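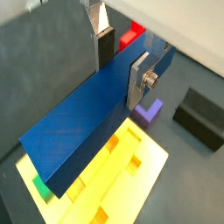 Week 6 is about a fault that never raised an alarm. The Suksawat cell assembles an interlocking block puzzle, which we use as a stand-in for close-fitting assembly work. The arm picks a part, carries it to the yellow base and lowers it into place. Long parts are the difficult ones. With the blue block the two fingers press on opposite sides and a good length of the part hangs out past them over the base, so any turn in the grip shows up as a much larger error at the far end. Keep this in mind when you read the log, as the whole fault comes down to it.

6.1 What happened

The run in question was part of the June trials. The controller logged 477 placement attempts, of which 106 ended with the part outside tolerance. Every one of the 477 was marked "complete". The Brumov gripper reported a closed grip, the arm reached its target position, and the program went on to the next part. The first person to notice was Yupin Wongsuwan, who was checking the side camera recordings for a different reason and saw parts lying across slots they should have been seated in.

The arm did not stop because it had no cause to. Its target was a position for the wrist. There was no target for the part itself, and no check that the part had gone down.

6.2 Why a missed placement matters

A part left high is an obstacle. The next move is planned as if the base were clear above its top surface. If a held part meets a loose one on the way down, one of these will usually follow:

- the held part turns in the fingers
- the loose part is pushed off the base
- the arm trips its force limit and stops

The third is the best outcome, as it is the only one that the cell reports. In the June trials it happened 2 times. Both stops were put down to "operator error" in the shift record and cleared, which delayed the real diagnosis.

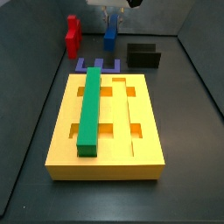 Fig. 6.2. Green bar lying on top of the base across two slots, blue part held in the gripper behind it.

6.3 Finding the cause

Three causes were considered. Work through them in this order in the lab as well.

Base out of position. The base is not clamped. It was measured against the Notar reference plate and found to be within limits, so this was ruled out.

Calibration drift. The wrist was sent to the same point before and after a long run. The difference was too small to explain the errors.

Slip in the grip. Marks were drawn on the parts beside the finger pads and checked after each lift. On the long parts the marks had moved. The closing force had been set for the short parts and was never changed.

6.4 Corrections made

Closing force is now stored per part. The approach to the base is slower over the last stretch. After release, the Trangate vision check compares the height of the part with the expected height, and the program holds if they differ. The hold must be cleared by a person at the panel, with the guard closed.

Do not reach in to straighten a part while the program is on hold. A hold is not an emergency stop and the drives remain live. Press the stop, wait for the lamp, then open the guard.

6.5 Before the next session

Read the log extract and find the first attempt where the final height is wrong. Write half a page on what the controller knew at that moment and what it did not. Bring your marked-up copy of the cell layout, as we will be adding the vision check to it.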